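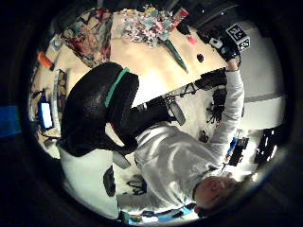
Long division with a two-digit number on the outside used to make me want to close the book and go do the dishes. I could divide by 5 all day long, but put a 13 out there and I'd start guessing, erasing, guessing again, and end up with a gray smudge where the answer should be. If that's you (or your kid), grab a pencil and let's do one together.

We're going to do **374 ÷ 13**. It's a nice one to learn on!

## Step 1: Write your helper list first

Before you touch the problem, write the multiples of 13 down the side of the page. You don't need to know them by heart, you just keep adding 13.

- 1 × 13 = 13
- 2 × 13 = 26
- 3 × 13 = 39
- 4 × 13 = 52
- 5 × 13 = 65
- 6 × 13 = 78
- 7 × 13 = 91
- 8 × 13 = 104
- 9 × 13 = 117

Stop at nine. You'll never need more than that for one digit of the answer. Quick check: the one for 10 would be 130, so if you add 13 to your last number and don't land on 130, go back and find the slip now.

I got this from Cecilia Owusu, who taught me math at the Macedo evening class, and it felt like cheating the first time I tried it. It isn't. All the guessing is gone and you're left with looking things up and subtracting.

## Step 2: Start from the left

Does 13 fit into 3? No. So take two digits and look at 37.

Go down your list and find the biggest number that doesn't go over 37. That's 26, and it's on the 2 line. Write **2** above the 7 (above the 7, not above the 3, please — half of my wrong answers came from that).

Now subtract: 37 − 26 = 11.

Look at that 11 for a second. Is it smaller than 13? Yes, good, carry on. If your leftover is ever 13 or more, you picked too low on the list.

## Step 3: Bring down the next digit

Bring the 4 down next to the 11 and you have 114. Back to the list. 117 is too big, so it's 104, on the 8 line. Write **8** above the 4.

Subtract: 114 − 104 = 10.

There's nothing left to bring down, so the answer is **28 remainder 10**.
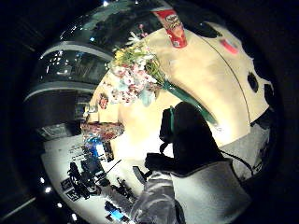
*Gloved hand and gray sleeve against a cream background.*

## Step 4: Check it

Multiply back. 28 × 13 = 364, then add the remainder, 364 + 10 = 374. We got our number back, so we're done. I know everybody skips this part, I skipped it for years, but it takes a few seconds and it catches almost everything.

## What if they want a decimal?

Put a decimal point after the 28 and another one after the 374, and keep bringing down zeros.

1. 10 becomes 100. The list says 91, so write 7. Leftover 9.
2. 9 becomes 90. The list says 78, so write 6. Leftover 12.
3. 12 becomes 120. The list says 117, so write 9. Leftover 3.

That makes 28.769 so far, or 28.77 if you're rounding to two places. It does keep going after that, so pick your stopping point and round.

## Watch out for the zero

Sometimes you bring a digit down and the outside number still doesn't fit. Try 530 ÷ 5. The 5 goes into 5 once, nothing left over. Bring down the 3, and 5 doesn't fit, so you have to write a **0** up top before you bring down anything else. Then 30 ÷ 5 is 6, and the answer is 106. Leave out the zero and you get 16, a pretty big miss!

## Your turn

Try 2,000 ÷ 13 with the same helper list. Cover the next line with your hand until you're finished.

It's 153 remainder 11. To check, 153 × 13 = 1,989, and 1,989 + 11 = 2,000.

If yours came out different, look at the subtracting before you blame the dividing. Mine is nearly always a subtraction mistake. Graph paper helps too, one digit per square, so the columns stay put.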